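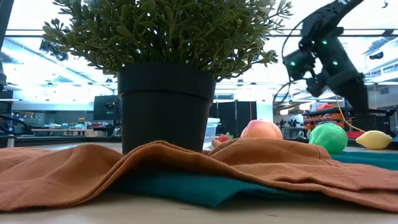 Mesa de trabajo, vista de la cámara fija: tela naranja sobre tela verde azulada, maceta con planta artificial, frutas de juguete y brazo.

plevanska-percepcion
Junio — Samira Obeidat y Omprakash Pal

Imprimir | Enviar por correo electrónico

Paquete de percepción y planificación para agarre de objetos pequeños sobre superficies deformables. Contiene el nodo de segmentación, el estimador de altura de tela, el planificador de aproximación y las utilidades de registro y reproducción. No incluye el controlador de bajo nivel del brazo, que se distribuye en el repositorio canpolat-control.

Estado: en uso interno en el laboratorio de Andville. La interfaz de mensajes puede cambiar entre versiones menores.

Alcance

El planificador anterior suponía una mesa plana y rechazaba cualquier objeto cuyo contorno inferior no tocara el plano estimado. Con tela arrugada esa hipótesis falla: un melocotón apoyado en la cresta de un pliegue muestra solo la mitad superior, y una fresa detrás de la tela queda reducida a un fragmento rojo con hojas. Esta versión sustituye el plano por un mapa de alturas local y admite máscaras incompletas.

Quedan fuera del alcance el agarre de la propia tela, la manipulación de plantas y la recogida de recipientes transparentes. Estos últimos se tratan como obstáculos.

Instalación

Requiere Python 3.10 o posterior y un compilador de C++17.

 pip install -e .
 plev-build --release
 plev-check --config config/mesa.yaml

El último comando comprueba la calibración extrínseca y termina con código distinto de cero si el error de reproyección supera el umbral configurado. No arranque el planificador sin pasar esta comprobación.

Nodos

plev_segment: recibe la imagen en color y publica una máscara por instancia. Clases activas: fruta, recipiente, maceta, follaje, tela, brazo. La clase follaje se mantiene separada de maceta para que el planificador pueda asignarle un margen propio.

plev_height: genera el mapa de alturas de la tela a partir de la nube de puntos. Las celdas ocultas por un pliegue se marcan como desconocidas y no se interpolan.

plev_plan: calcula la trayectoria de aproximación. Una celda desconocida se considera ocupada salvo que se active allow_unknown.

plev_log: escribe color, profundidad, máscaras y estado articular en un único archivo por episodio.

Parámetros principales

 foliage_margin_mm: 60
 plan_timeout_ms: 300
 min_visible_ratio: 0.35
 allow_unknown: false
 lock_exposure: true

foliage_margin_mm se aplica alrededor de la máscara completa del follaje, incluidas las ramas sueltas que sobresalen de la copa. Con valores menores el brazo encuentra caminos más cortos, pero las ramas finas desaparecen a menudo de la nube de profundidad y el margen deja de ser fiable.

min_visible_ratio compara el área visible con el área esperada de la instancia. Por debajo del valor, el objeto se publica con estado PARTIAL y no se planifica sobre él. Bajarlo aumenta los intentos sobre objetos semienterrados y también los contactos con la tela.

lock_exposure debe permanecer activo. Las luminarias del techo saturan la parte alta de la imagen y dejan las hojas a contraluz; con exposición automática, la máscara de follaje parpadea cada vez que el brazo ocupa esa zona.

Datos de validación

El conjunto Ikov contiene 917 episodios grabados con este paquete. La partición de prueba incluye más de 29 disposiciones de tela que no aparecen en entrenamiento. Las etiquetas las revisaron Tala Jaber y Ziad Kanaan con la guía de docs/etiquetado.md.

Criterio para objetos ocultos: se etiqueta solo la región visible. No se completa la silueta, aunque la forma sea evidente. El campo occluder indica qué clase tapa al objeto; para la tela se usa cloth sin distinguir color.

Problemas conocidos

— El recipiente de plástico transparente produce huecos en profundidad. La máscara de color se proyecta sobre el mapa de alturas con una altura fija, definida en config/recipientes.yaml.

— Los cables del brazo no forman parte del modelo de colisión. El filtro de autocolisión elimina los negros en la mayoría de las posturas, pero el amarillo se clasifica a veces como fruta si hay un limón en el campo de visión. Se puede mitigar con min_blob_aspect.

— El verde de una fruta brillante sobre tela verde azulada reduce la confianza de la segmentación. No conviene corregirlo con un umbral de tono global: degrada la clase follaje.

— La reproducción de episodios de la versión 0.6 exige convertir antes los archivos con plev-migrate. El conversor no conserva las marcas de tiempo de las máscaras.

Contribuciones

Los cambios en plev_plan necesitan una ejecución completa de la partición de prueba y la aprobación de Charmaine Kruger. Adjunte el informe generado por plev-report, no capturas de la consola. Los cambios de documentación se aceptan directamente en la rama principal.

Este sitio utiliza cookies propias para recordar sus preferencias. Si continúa navegando, acepta su uso. Aceptar | Configurar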